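12 shares · 3 comments

Section 6. Recording your first examples

You've built the cell and both arms answer to the leader handles, so now comes the best part: showing the Callbridge learner what you want it to do! We use flower handling as the starter job because thin stems and petals give the learner plenty to chew on.

1. Put the tray on the worktop where both arms can reach it.
2. Open Mansour Recorder and pick a task name. Keep the same name for the whole batch.
3. Check the wrist view on screen. You want the fingers and the flowers in it together.
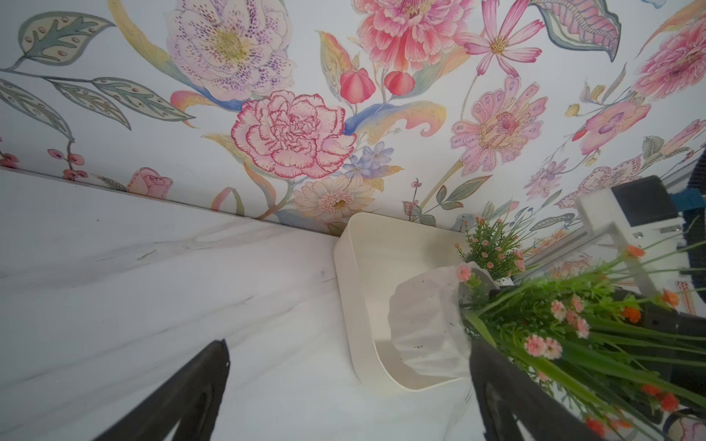

Fig. 6a. Wrist view with both fingers and flowers showing.

4. Press Record and move at a gentle, steady pace. Small corrections are welcome, so leave them in.
5. Press Stop as soon as the job is done, then mark the take Keep or Bin.

Note: patterned walls are fine, and we're fond of them. Whichever paper you choose, leave it up until the batch is finished.

CAUTION: Keep hands out of the cell while the arms are live. Use the pause pedal before you move anything on the table.

6. Now switch to the fixed view. The tray and both grippers should be easy to see. Change the order of the pots between takes and you'll get a much richer batch.

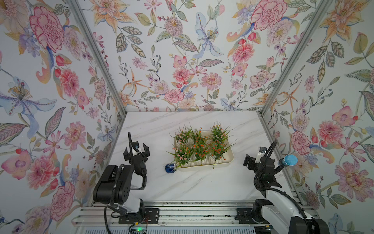

Gurnach wrote in to ask whether fumbled takes should be binned, adding that 95 takes had gone by before the learner managed a clean lift, and that by 173 it was coping with pots in any order.

Keep a fumble if you recovered from it. Bin it if you gave up part way. Our own Hindalberg batch ran to 246 takes, fumbles included, and it's still a joy to watch it play back.

7. Save the batch and go to Section 7, Training.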